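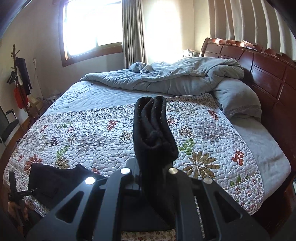
布を相手にするなら、指先の精度より先に、閉じたときの遊びを疑ったほうがいい。本誌で前回、手持ちグリッパの自作を取り上げたあと、編集部に届いた読者の感想にそう書かれていた。硬い部品を摘む試験で良い数字が出ても、シャツの裾を一枚だけ拾おうとすると途端に再現しなくなる、とも続いていた。

今回はその指摘に沿って、Udoreroの二号機を扱う。Udoreroは人が手に握って使う平行開閉式のグリッパで、カメラを載せ、把持動作を記録するために設計した。製作は共同工房Treltlowで行い、組み立て後の調整と試用は自宅の寝室で行った。一号機からの変更は、リンクの軸、側板、指先、カメラの取り付け、記録系の時刻合わせに及ぶ。

リンクと軸

開閉機構は左右対称のリンクで構成している。握り側のレバーを引くと中央のスライダが下がり、左右のリンクが内側へ倒れて指が平行に閉じる。全開時の指先間隔は70mmである。一号機ではこれより広く取っていたが、リンクの腕が長くなり、閉じ切る直前で力の伝達角が悪化した。布の束を摘むぶんには広い開口はほとんど使わない。

軸には銀色の金属ピンを通した。一号機では樹脂の穴に小ねじを直接通し、ナットで締めていた。組み立ては楽だが、ねじ山が穴の内面を削り、使い込むにつれて指先の横振れが大きくなる。二号機ではKensteadのカタログから平行ピンと薄肉の滑りブッシュを選び、穴をリーマで仕上げてから圧入した。ピンの頭は側板の外に出る。抜け止めの確認が目視で済むので、あえて埋め込んでいない。

リーマ通しは工房の卓上ボール盤で行った。造形したままの穴は円周の一部に継ぎ目が盛り上がっており、これを残したままブッシュを入れると軸が傾く。下穴は仕上げ径よりわずかに小さく造形し、低速で一度だけ通す。往復させると入口が広がる。最初の側板はこれで駄目にした。

左右のピンの平行度は、組み立て治具で決めた。基準板に長いダミー軸を立て、そこへ側板をかぶせて反りを見る。反りがある板は加熱して直すより造形し直したほうが早い。層の方向をそろえ、左右を同じ向きで一枚のベッドに並べると、反りの傾向も左右でそろう。

側板の肉抜き

側板には角を丸めた三角形の開口を設けた。軽量化のためと説明されることの多い形状だが、Udoreroでは工具を通す窓としての役割が大きい。リンクの戻しばねは機構の内側にあり、開口がないと、ばねを掛け替えるたびに外側のピンを抜くことになる。一号機の調整でいちばん時間を食った作業がこれだった。

開口の角の丸みは大きめに取っている。三角形の頂点が鋭いと、側板を下方へ広げた部分の付け根に応力が集まる。開口の辺はリンクから受ける荷重の方向に沿わせ、残ったリブの幅が一定になるように引いた。解析ソフトにはかけていない。握りを万力で保持し、指先にばね秤を掛けて横に引き、たわみをダイヤルゲージで読んだ。一号機より薄い板を使いながら、たわみは小さくなった。

完成重量は片手分で379gである。カメラと配線の手元側を含み、記録用の計算機は含まない。片手で持って畳み作業を続けると、重量そのものより重心の位置が効いてくる。カメラを前に出しすぎると手首が下がり、指先の角度が作業の前半と後半で変わってしまう。二号機では取り付け台座を握り寄りに戻し、かわりにレンズを画角の広いものへ替えた。

指先

布を摘む指先に求められる性質は、箱や瓶を持つ指先とは一致しない。箱であれば面で当たり、多少滑っても姿勢が残る。布は束ねた厚みが場所によって違い、力をかけると層が互いに滑る。厚い折り目の側だけが押さえられ、薄い側が抜けていくことがある。

冒頭の写真で指の間にあるのは、細い縦ひだに重なった黒い布である。こうした束では、指が平行に閉じても、布の側が平行な面を持っていない。そこで指の当たり面には柔らかいシートを貼り、その下の芯材をわずかにしならせることにした。シートはChaiyaporn商会の端材箱から選んだもので、型番は残っていない。表面に粉を吹いていない品を選び、貼る前に脱脂した。

表面の模様は三種類を試した。平滑なもの、横溝を切ったもの、細かい格子のもの。横溝は滑りに強いが、編み地の輪を引っ掛け、指を開いても布が離れないことがある。格子は溝に糸くずがたまる。最終的には平滑な面を選び、先端にだけ浅い横溝を残した。先端の溝は、寝かせた布の端をすくうときに効く。

冒頭で紹介した指摘にある「閉じたときの遊び」は、この段階で測った。レバーを引き切った状態で指先を前後左右に押し、動いた量を読む。一号機は前後方向の遊びが大きく、薄い布を一枚挟むと指先同士がずれ、布がその隙間に逃げていた。硬い試験片では試験片自体がくさびになって遊びを消すため、数字に表れない。読者の指摘はこの点で正しい。二号機ではブッシュの効果で前後の遊びが減ったが、ゼロにはなっていない。残りは握り側のスライダに由来する。

撮影と記録

カメラの記録は毎秒60コマとした。指が布に触れてから束が持ち上がるまでの動きは短く、一号機の設定では接触の瞬間が前後のコマの間に落ちていた。コマ数を上げれば露光時間の上限は短くなる。室内灯だけでは画が暗くなり、昼の窓際では明るい面が白く飛ぶ。自動露出に任せると、窓が画角に入るたびに布の明るさが変わる。最終的に露出は固定し、布の階調を優先して、窓の側は飛ぶに任せた。

黒い布は露出の面で扱いにくい。折り目の稜線にしか明るさの差が出ず、暗部を詰めると層の境目が失われる。グリッパ本体も暗い色で造形したので、指と布の境界が溶けることがある。次に造形するときは指の芯材だけ明るい灰色に変える予定でいる。側板を明るくすると今度は窓の反射を拾うため、こちらは変更しない。

金属ピンの反射にも触れておく。磨いたピンの頭は、角度によって片側だけが白く光る。位置推定の処理でこれを特徴点として拾うと、手首をひねるたびに点が現れたり消えたりする。対策として、画面内でグリッパ自身が映る範囲にマスクをかけ、推定には背景だけを使うようにした。マスクは開いた状態と閉じた状態の両方で描き、広いほうを採用している。

背景には模様のある布地が都合がよい。花柄のキルトのように、縫い目と柄が不規則に並ぶ面では特徴点が途切れにくい。無地のシーツの上では推定が流れやすく、カメラが壁や家具を捉えるまで回復しない。工房の白い作業台で良い結果が出なかった理由も同じで、一号機のときは機構の問題と取り違え、マウントを二度作り直した。

ケーブルは片手につき1270mmとした。腰に付けた計算機から肘の外側を通し、腕を伸ばしても突っ張らない長さとして決めた。市販の長いケーブルを巻いて使うと、巻いた部分が寝具の角に引っ掛かる。コネクタの根元には布テープで輪を作り、握りの底へ固定した。ここに張力がかかると映像が一瞬途切れ、記録の末尾が欠ける。

両手の時刻合わせ

畳み作業は片手では完結しない。左右それぞれにグリッパを持ち、一方で布を押さえ、もう一方で端を運ぶ。記録は左右で別の映像になるため、時刻を合わせる必要がある。

初めは計算機の時計だけで合わせた。短い記録では足りたが、長く回すとカメラ側の遅延がわずかに変わり、受け渡しの場面で左右がずれて見えた。現在は記録の始めと終わりに、両方のカメラへ同じ点滅を見せている。光源は小型のLEDで、点灯の間隔を不規則にしてある。等間隔にすると、一周期ずれた位置でも一致してしまう。

握りの開度は、レバーの軸に付けた磁気式の角度センサで読む。指先間隔への換算は、厚さの分かった板を順に挟んで表を作り、間を線形に補間している。リンク機構の式から直接求めることもできるが、ブッシュとシートのつぶれが式に入らない。シートを貼り替えたら表も取り直す。忘れると、布を挟んだ状態が全閉として記録される。

寝台の上での作業は、机上とは条件が違う。マットレスは押せば沈み、グリッパの先を下に当てて高さの基準にすることができない。すくう動作では、指を布と寝具の間に差し込もうとして、下の寝具まで一緒に摘む失敗が多かった。指先をさらに薄くすれば改善するが、薄い先端は横荷重で開く。先端だけを金属板に替えた試作はTreltlowの工作室にあり、曲げの半径がまだ決まっていない。

現時点の部品と注意点

側板とリンクは造形品で、交換用を一組ずつ多めに作っておく。傷むのはリンクよりスライダの案内面が先である。ここには乾性の潤滑剤を使う。油は布に移る。

戻しばねは弱いものから試す。強いばねは指を素早く開くが、握り続ける手の負担になり、閉じ具合の細かい加減ができなくなる。薄手の布では、この加減がそのまま結果に出る。

ピンの圧入は一方向から行い、左右の側板を同時に押さない。片側を入れ終えたらリンクを手で振り、自重で落ちることを確かめてから反対側に移る。途中で渋くなった場合は、ブッシュの縁にばりが残っている。カッターで削るとばりが内側へ倒れるので、面取り工具を軽く当てて取る。

図面の公開は、スライダの案内面を直した版で行う。握りの底の寸法はケーブルの固定方法とともに変わる見込みで、一号機の握りとの互換はなくなる。側板とカメラ台座はそのまま使える。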